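Subject: Re: [office-layout] wood-look planks in a busy room?
From: Declan Tunstall
To: office-layout list

Perrine Lefèvre wrote:

> Hi all, we get the keys to our new place in May and I have to
> pick a floor before then. The carpet is awful and it's coming up
> whatever happens. I keep going back to the wood-look planks in
> the mixed colors, but my boss thinks they'll look dirty from day
> one, and I'm worried about the noise from rolling chairs. Has
> anybody lived with them for a while? Also, Declan, didn't you
> move all your desks into one long row? Would love to know how
> that went. Our main room is 300 square feet, so not huge.
>
> Perrine

Perrine, congratulations on the keys! Getting a room before anything is in it is the best part of the whole business, and I'm a little jealous.

Yes, we have the planks, and yes, get the mixed ones. Ours are from Zeltum, the weathered pattern, and I love them more now than when they went down. The brown, gray and tan all run together, so crumbs and scuffs and whatever comes in on people's shoes just sort of vanish until somebody gets the broom out. Our first sample was one flat pale color and I could see every speck on it from the doorway. Ask for the biggest sample they'll send you, by the way, because the little square only shows you one shade and tells you nothing.
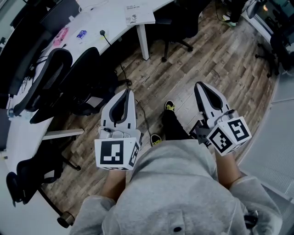 Our planks, worn-looking on purpose. Cable still on the to-do list.

The extra planks and trim came to $188 on top of the $900 we had already paid, so order more than you think you need. We had to wait on that second box and lived with a bare strip by the wall the whole time.

Chairs: there is some noise, I won't pretend otherwise. We swapped the hard casters for soft ones and it's a low rumble now, which I can live with. I would do that before buying mats. We tried one mat and people kept catching a wheel on the edge of it.

Now the desk! Moving to one long run across the room is my favorite thing we did. Before that we had four separate desks, one in each corner, and everybody sat facing a wall. It's the white Skivell top, and white was the right call with that floor – the room feels a good bit bigger. The chairs are mostly black and I like how they look against it. 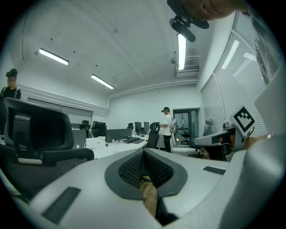 Long white desk across the middle, blinds down on the window side.

Two things I'd tell you to sort out early. First, power. With the desk away from the walls, your cables have to cross the floor someplace. We ended up with a Huet floor cover for the main lead, and the thin ones still wander. If you can get an outlet put in the floor while the carpet is up, do it! Second, blinds. We have plain white horizontal ones on the tall windows, and in the late afternoon I'd be lost without them. Screens set sideways to the windows would help too, if your room allows it.

What's the ceiling like at your place? Ours is white with fluorescent fixtures and I'm still going back and forth on changing the tubes. If anybody here has tried the Drivedari ones I'd love to hear about the color, especially over a mixed floor.

Send measurements when you have them, Perrine, and I'll gladly sketch a desk run for you.

Declan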